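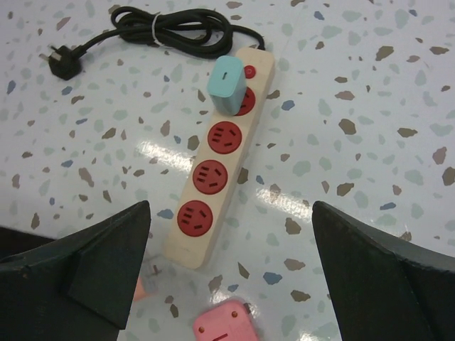 Power strip and charger on the table

Topics Ask Members Sign in
Government > Congress > Contacting your rep

Does calling my congressman do anything if he always votes with his party?

I live outside Gremville and my rep has gone along with his party on every big vote I can remember. I called his office twice over the water bill and got a polite kid who took my zip code and that was it. Is it worth calling a third time, or should I just write a letter? I'm not even in his party, if that matters.

Sepehr Tabrizi
I answered phones in a district office for two years, so maybe I can help. We tallied every call by topic, for or against, and the sheet went to Washington each evening. On a huge party-line vote it rarely moved anything - I won't pretend it did. Smaller bills were different! One October we got 700 calls on a rural mail thing and the boss signed on as a cosponsor (he'd been dodging it for months). So call, give the bill number, and say you live in the district. And ask for the staffer who handles water - the person picking up the phone usually isn't the one writing the memo.

zekcombe_gal
waste of time, they only listen to donors. vote him out

Rahimi
I'd go to a town hall if he holds them. Ours came to Bremel and I got to ask my question to his face, plus the local paper wrote it up. He didn't change his vote, but I did get a real letter back afterward instead of the form one.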